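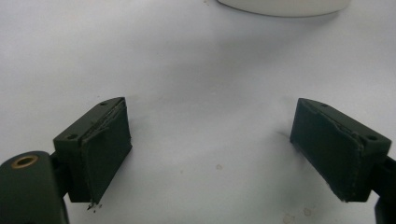 The pitch for teaching robots by hand is that anyone can do it. Pick up a pair of grippers, do the chore the way you would at home, and the machine will learn from the recordings. I've read that claim from Kellholm and from Branex, in almost the same words.

I don't doubt the recordings are useful. I doubt the "anyone." Antonina Vasylenko, who spent October doing this kind of work, told me she logged 672 takes of putting pump bottles in a tray and threw out 206 of them. Some were too slow. Some were fine, but she had done them her way and the instructions wanted another way.

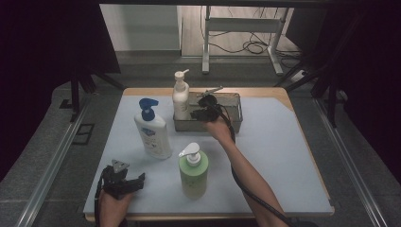
So what is being copied? A person holding a stiff two-fingered tool doesn't move like a person. She moves like someone coping with the tool — elbows out, wrist locked, minding the cable. Train on that and you get a very good record of coping.

Supporters say scale will fix it. Maybe. But more takes from the same table, with the same few bottles, mostly tell you about that table. I'd like to see one company publish how its robot does in a stranger's bathroom before it asks for another 8 months of funding. 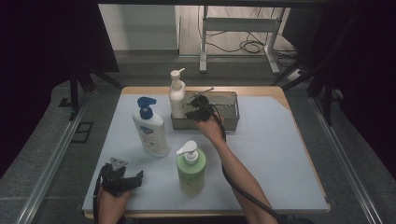

Pump bottles and a pair of hand-held grippers at the work table.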